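Punum: notas sobre um kit de pinças manuais para recolha de demonstrações

24 de janeiro de 2021

Arquivado em: manipulação, hardware, tecidos

O kit Punum chegou numa mala rígida, com duas pinças manuais, dois carregadores, um saco de parafusos de reserva e um manual em inglês que remete três vezes para um anexo inexistente. Paguei o aluguer de um mês do meu bolso. A Feltberg, que o distribui, não leu este texto antes da publicação.

A proposta é conhecida de quem trabalha com aprendizagem por imitação: o operador segura uma pinça em cada mão, executa a tarefa, e o sistema regista a trajetória, a abertura dos dedos e o vídeo. Depois treina-se uma política para um braço equipado com dedos da mesma geometria. Interessava-me saber se o kit aguenta roupa, que é onde a maior parte das pinças de dois dedos começa a falhar.

Mecânica

O conjunto é simétrico. Ao centro há uma placa cinzento-escura com nervuras, ladeada por duas caixas pretas arredondadas. Os dedos são articulados em pivôs prateados de bom diâmetro e terminam em almofadas azuis. Não encontrei folga lateral nos pivôs à chegada. Ao fim de duas semanas, um deles precisou de aperto, e a chave adequada não vem na mala.

O gatilho tem um curso longo e uma mola demasiado dura para sessões prolongadas. Ao fim de 16 minutos contínuos já noto fadiga no indicador. Gwawr Ruddock, que tem mãos mais pequenas do que as minhas, parou antes disso e propôs trocar a mola. A Feltberg respondeu que a troca anula a garantia. Mantivemos a original.

As almofadas são a melhor peça do kit. Agarram algodão fino sem o marcar e largam-no sem arrastar. Em malha grossa o comportamento é menos regular, porque a ponta tende a apanhar só a camada de cima.

Dobrar roupa em cima da cama

Fiz os ensaios em casa, no quarto, com roupa minha e luz natural. Uma mesa de laboratório daria resultados mais limpos e menos úteis: a superfície de uma cama cede, a coberta enruga debaixo da peça e a pinça encontra resistência onde a câmara não a deixa prever.

O procedimento foi sempre o mesmo. Estender a peça, alinhar a borda, prender com uma mão, dobrar com a outra, pousar na pilha. As peças azul-marinho, quase pretas, de tecido liso e mate, são as mais difíceis de anotar. As camadas sobrepostas distinguem-se por uma linha pouco mais escura do que o resto, e uma ponta de dedo preta encostada ao tecido desaparece nele. A ponta azul lê-se um pouco melhor.
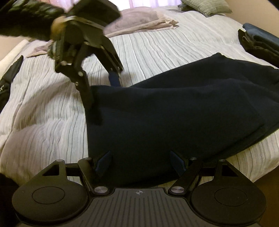 Registo e calibração

A calibração demora 3 minutos por pinça, quando corre bem. Corre mal se houver uma janela muito clara ao fundo: a exposição automática oscila e o seguimento perde pontos na parede lisa. Resolvi parte do problema fixando a exposição manualmente – opção que existe, mas está enterrada no ficheiro de configuração e não aparece na interface.

Gravei cerca de 300 demonstrações ao longo do mês. Depois da filtragem automática e da minha própria revisão, sobraram 207 utilizáveis. As rejeições dividem-se entre perdas de seguimento, dessincronização entre as duas mãos e erros meus. A dessincronização é a mais aborrecida, pois só se deteta na exportação. Huw Voyle, que usou uma versão anterior em Clendton, diz que no firmware dele o problema era pior. Não pude verificar.

A exportação gera um diretório por episódio, com o vídeo comprimido e os estados em ficheiro separado. Os carimbos temporais são coerentes dentro de cada pinça. Entre pinças convém realinhar. Escrevi um conversor para o Ellis, o formato que usamos no resto do projeto, e posso enviá-lo a quem pedir.

O que falta

Um indicador de bateria fiável. O atual salta de metade para vazio sem aviso e custou-me duas sessões.

Um botão de descarte na própria pinça. Neste momento é preciso pousar tudo e ir ao portátil marcar o episódio como inválido.

Documentação do anexo C.

Vale o aluguer?

Para tarefas com objetos rígidos, há opções mais baratas que servem. Para tecidos, as almofadas justificam a diferença, desde que se conte com tempo de revisão dos dados. Comprar, só depois de corrigida a sincronização. Renovei o aluguer por mais um mês e vou repetir os ensaios com toalhas e com a exposição fixa desde o início.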